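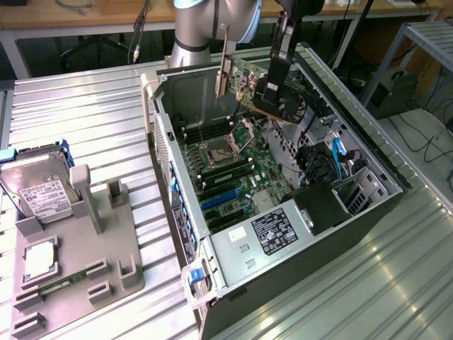

Leave the fixture alone

Most of the trouble I see blamed on robot arms starts at the table. Our cell at Grilico takes desktop towers apart and puts them back together: graphics-style cards, memory, processors, drives. When a card won't line up with the rear slot, the first thing anyone wants to do is reteach the arm. I think that is the wrong habit, and we should write it out of the maintenance sheet.

Last August we had 301 card insertions logged and 18 of them stopped on force. Two people spent a Wednesday editing waypoints. The program got longer and the stops kept coming. The tower had crept on the ribbed table, and the parts tray had crept with it – 2 mm at the far end. Once both were squared against a hard stop and clamped again, the old waypoints ran fine.

A taught point is a record of where things were. If you move the point to follow a loose case, you now have a bad point and a loose case, and the next person can't tell which one to trust.

So my order would be this. Check the clamps, then the tray, then the gripper fingers, then the cables on the arm. Open the program last, and save a copy first. The Voteo manual puts calibration on page one and clamping near the back, and I'd swap them.

The Dunne line does a full recalibration every 200 cycles and is proud of it. To me that is a lot of hours spent measuring a table that should have been bolted down properly.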